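Sleeping Through the Night Again

I used to be a good sleeper. Then at the start of last year I began waking up at 3 a.m., and it went on for months. I would lie there, check the clock, do the math on how much time was left, and feel annoyed. This post is about what I changed and what I'd skip.

The first thing I did was keep a log. I wrote down when I went to bed, when I woke up, and what I'd had to drink that day. I kept it in a small Korbridge notebook and ended up with 226 nights in it. Most of the entries are dull. The pattern was plain by the second month, though. Coffee after lunch meant a bad night, and so did a late dinner.
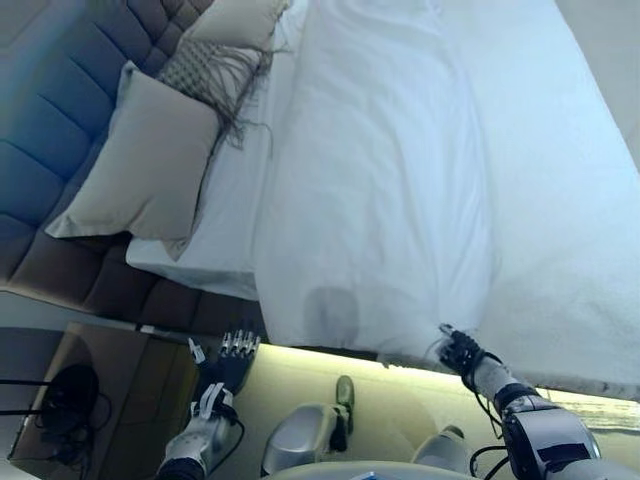

Caffeine was the hardest part for me. I was drinking up to six cups a day, the last one at about four in the afternoon. I cut back by a cup a week and had a headache for most of the first two. The bed itself I left alone for the time being. A padded headboard and a white duvet look restful enough, but I had been lying wide awake in nice bedding for months, so I didn't expect more shopping to help. Now I have two cups, both before noon.

The second change was getting up at the same time every day. I picked 6 a.m. and stuck to it, including after bad nights. I didn't enjoy it. By the third week I was tired enough at ten to fall asleep without reading, and the 3 a.m. waking started moving later, to four and then to five.

I also moved my phone charger to the kitchen and bought a basic Collden alarm clock. It has a loud tick, so it lives in a drawer.

Some things made no difference. I took Sanosov tea for a month and liked the taste, but the log shows the same nights as before. A heavier blanket made me too hot. White noise kept me listening for the point where the recording looped.

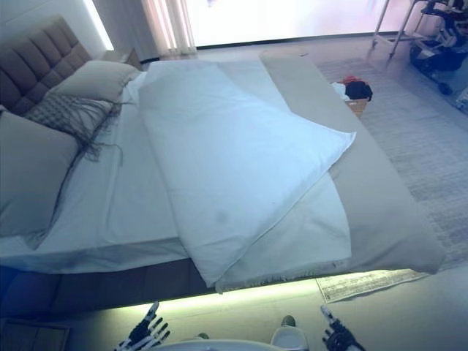
Where things stand now

I sleep seven hours on most nights. I still wake up early when work is busy, and travel throws everything off for a few days. When that happens I go back to the fixed wake-up time and leave the rest alone.

I stopped the log in November. I may start it again in the spring, when it gets light earlier and my room needs better curtains.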